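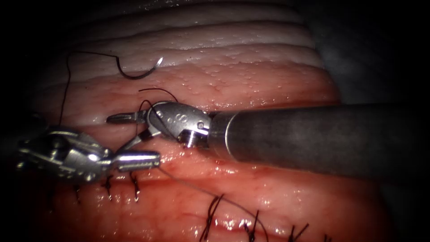 Malachy Daly finished his fourth quilt in November and hung it over the stairs, where the light from the landing window catches the quilting lines. It is 44 inches across and made mostly from shirts. He had meant to post the finished quilt on his blog the same evening, but the last post there is still the one about choosing the border.

"I had the pictures on my phone," he said. "Then I sat down and looked at other people's quilts for an hour."

A lot of quilters who started blogs have gone quiet in the same way. The sewing continues. The writing has moved to places where a picture and six words will do, and some of it has stopped altogether.

Daly's blog began as part of Grasholm, a block swap that ran by mail. Each member sent out 3 blocks a season and got 3 back, and the rule was that you wrote a post about each one you received. At its largest the swap had 38 members. The posts were long and full of detail about seam allowances, bad thread, and which way to press.

Wayne Dunmore ran the list of addresses. He still has the envelopes, and he still uses the posts when he gets stuck.

"If I want to know how somebody set a curved seam, I can find it," he said. "With the phone stuff I scroll for a while and give up."
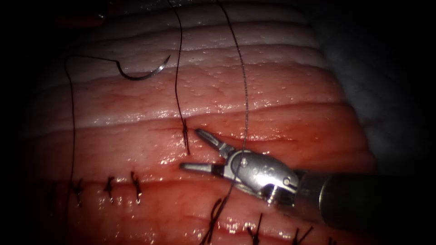 Dunmore has been reading back through the Grasholm posts and copying the useful ones into a binder, with permission. He has about 100 pages so far. The section on bindings is the thickest. The section on color is thin, and he thinks people found it hard to explain why they put one fabric next to another, so they posted the block and left it there.

The pattern most members remember is Plollano, a star set slightly off center, with long points that have to be trimmed by hand. It went through the swap twice. Daly made his in gray and mustard and got the points wrong on two of them. He sewed them in as they were. Kodikara, a simpler strip pattern, came later and was easier to mail flat.

Both men have accounts on the picture apps and like them well enough. Daly gets quick answers when he asks about batting. Dunmore follows a weaver who posts a new warp every few days and never says what yarn it is.

A new round of the swap is planned under the name Pomumora, with smaller blocks and one written post per member for the whole season. Daly has signed up. His first block is cut out and sitting in a folder by the sewing machine, and he has a draft of the post with a title and two sentences in it.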